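Last updated: July 22, 2026

Speaker notes — House rules for a robot at a table
Bindu Thampi, Warneo

Before I start

Laptop on the lectern, clicker in left pocket, water. I've got 20 minutes and I talk fast when I'm nervous, so breathe. Ask who in the room works within arm's reach of a robot in a normal week. Ask who has a written set of rules for it. (At Eder the first question got nearly every hand and the second got three, and one of those three put it down again.)

Slide 1: Who I am

Hello, I'm Bindu, I look after bench practice at Warneo, so I'm the person who writes the sheet on the wall and then gets told off for it. I'm not a safety engineer. Thirumalai Iyengar is, he's in the second row, and if I say something daft he has my full permission to cough.

What I want to talk about is the dull middle bit. We have standards for the machine, and they're good, and you should read them and do what they say. Then at the other end we have whatever the person on shift happens to do at ten past nine with a coffee in their hand. The middle bit is your house rules, and I think most of us write them badly. I certainly did!

Slide 2: What we do

Keep this short. Two-handed tabletop work with everyday objects: pick things up, stack them, sort them, hand them over, put them back. Household stuff mostly, packets and cups and bottles and the odd toy. People are in and out of the area all day setting objects down and picking them up again. The robot is strong, fairly slow, and doesn't care that you've just remembered you left a cup on the far side.

Slide 3: The first rulebook

Hold up the old binder. Let them see how thick it is.

My first version ran to 744 lines. I was very proud of it. It had a section on shoes and another on how to fold a cloth. Ajith Nair joined us that November and on his first morning I gave it to him and asked him to read it before touching anything, and he was back at my desk before I'd finished my toast. He'd signed the last page. Of course he had. So had everybody, and so had I.

The thing I'd got wrong is that I'd written down everything I knew, in the order I'd thought of it. The line about keeping your head out of the arm's reach was on the same page as the line about which drawer the tape goes in, in the same size type. Pause here, it usually gets a groan.

Slide 4: Cutting it down

We're now on 16 rules on one side of paper. Kumaresan Fernandes and I cut it over a few weeks, reading each line aloud and asking what a person would physically do differently if they'd read it. "Take care at all times" went first. What does anyone do with that? "Be aware of the robot" went next. Some lines moved into the setup checklist, which is a different sheet for a different moment, and a good many just went in the bin.

I won't read you all of them, I'll do the ones that get argued about.

Slide 5: Before the arms are live

Rule one is say it out loud. The person at the controls says "going live", waits, and gets an answer from anybody inside the tape. A nod doesn't count. We had a long argument about nods. Venkatesh Panicker was firmly pro-nod and he made a decent case for it, it's noisy in there and he's softly spoken, but you can't hear a nod when you're looking at a screen.

Rule two, hands off the table before the call, and this one catches the helpful people. You see a packet has slid a bit, you lean in to nudge it. Leave it. A packet in the wrong place costs you one attempt.

Rule three is that the stop button has an owner, by name, for the whole session. If the owner wants to go to the loo they hand it over in words, and the new owner says "I've got it". A bit like an aeroplane, and yes, people do the voice.

Slide 6: The floor

(Don't rush this one, people undervalue floors.)

Mark the boundary on the floor, and make sure it can be seen from where people really stand. Ours had a lovely stripe that vanished completely behind a trolley for most of a month. Keep cables out of the route between the controls and the table. Where a cable has to cross, it gets covered, and the cover goes on the daily check. Cables on the arms get checked separately, by moving each arm slowly through its reach with the power limits down and watching for anything that goes tight or catches an edge. You want to do that after every change of hand or camera, because a loop that was fine yesterday may be an inch shorter today.

Slide 7: What goes on the table

My favourite slide, sorry in advance.

Everything that goes on the table is on the object list. If it's not on the list it doesn't go on, however harmless it looks. The list says what it is, whether it can break, whether it can leak, and what the grip limit is. An empty paper cup and a full one are two different entries. Glass has its own line and its own rule: closed, laid or stood where a fall takes it away from people, and a dustpan within reach of the controls. We can argue about whether glass should be there at all. Thirumalai says no. I say people own glass bottles, so at some point a robot has to meet one, and I'd like it to meet one under supervision.

Real food and drink for humans stays outside the tape. This is hard when half your objects look like somebody's lunch! We had a crisp packet on the object list and a crisp packet that was Ajith's, and I'll leave you to guess which one got squashed in the gripper. Since then every listed object lives in the crate, and your sandwich doesn't.

Slide 8: Reaching in

If you want something off the table, the arms go to hold first. All of them. Holding the one nearest you and leaving the other running is the commonest shortcut I see, and people do it because the second arm is "miles away". Walk it through with them: stand where they stand, stretch out an arm, then look up the reach of the machine. It's generally further than they thought.

If a hand is already gripping something when you go to hold, leave the thing in the grip. Don't tug at it. Open the hand from the controls, and have somewhere for the object to land.

(If time: the Rai visit. They let us watch a whole afternoon, and their crew put both palms flat on their own chests before the arm released. Looks silly, works a treat, we pinched it.)

Slide 9: Writing it down

Out of those 744 lines, do you know how many were about what to do after something odd happened? Two. So the new sheet gives it a quarter of the page.

We keep a note for each session, four boxes, and the fourth box is "anything odd". Last time I went through the file there were 649 with the fourth box filled in, and plenty of those just say "no". I don't mind a "no". A "no" means a person stopped and thought about it for a second. The blanks bother me far more.

What I'd ask you not to do is attach the odd box to anybody's name in a meeting. We did that once and the box went quiet for weeks. Now Kumaresan reads them out on his own with the names off, and the odd things have started coming back in. Arm paused and carried on without being told. Cup gripped too hard. Stop button owner was at lunch. That last one was me.

Slide 10: Who can change a rule

Anyone can suggest one. To add a rule you have to say which one it replaces, or stand up and explain why the page should be longer. Aditz have a version where rules expire unless someone renews them, and I rather like that, though I haven't dared yet. The sheet carries its date in big type, top right, and old copies come off the wall the same day.

Slide 11: A table in use

Leave this up while you talk and stop talking for a bit, let them look. One cup in the grip, one standing just by the hand, a glass bottle on its side with its cap on, packets, a pump, and a second hand over at the left edge. Get people to call out which rules apply before anyone reaches in. Take the first few answers from the back of the room. 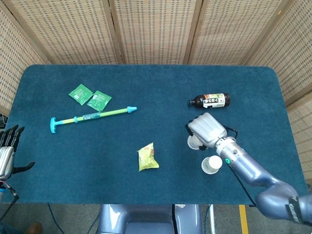 Slide 12: Questions

The one-page sheet is on the chairs by the door, take two and scribble on one. If somebody asks about the standards themselves, pass it to Thirumalai. If somebody asks about nods, pass it to Venkatesh, and check the clock first.

We use cookies to remember your settings and count visits. Accept all or manage choices.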